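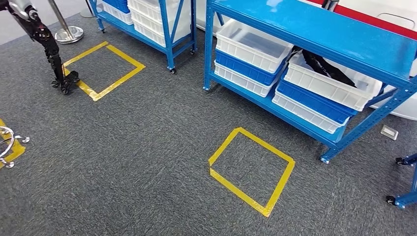 Traffic Ticket and License Questions

Custmont Municipal Court, Traffic Division
Last updated July 21, 2024

How long do I have to respond to a ticket?
The response date is printed near the bottom of the ticket. You can pay, ask for a hearing, or apply for the driving course any time before that date. Mailed responses must reach the clerk by the date shown. A postmark is not enough.

Is paying the ticket the same as pleading guilty?
Yes. Payment closes the case and the conviction is reported to the state. If you want to contest the ticket, do not pay it first.

Do I need a lawyer?
Not for an ordinary traffic ticket. You may hire one if you wish. If you are charged with a misdemeanor, such as reckless driving or driving while suspended, you should speak with a lawyer before your first court date. Court staff cannot give legal advice.

What if I miss my court date?
The judge may issue a warrant or ask the state to suspend your license. Call the clerk as soon as you can. A late fee of $73 is added to the case.

Can I get a new court date?
You may ask for a new date up to 2 times. Send the request in writing at least 9 days before the hearing. Requests made by phone are not accepted.

Who can take the driving course?
Drivers who have not taken it in the past 12 months and who were not cited in a commercial vehicle. Drilis and Thiele are the two approved course providers. Bring or mail your certificate to the clerk. The provider does not send it for you.

Where do I go for my hearing?
Courtroom B, on the Flavgate Street side of the building. Parking at the meters is free while court is in session. Check in at the window before you sit down.

Will the officer be there?
The officer is notified of every contested hearing. If the officer does not appear, the judge decides whether to dismiss the case or set another date.

Can I appeal?
Yes. The appeal form is available at the clerk's window.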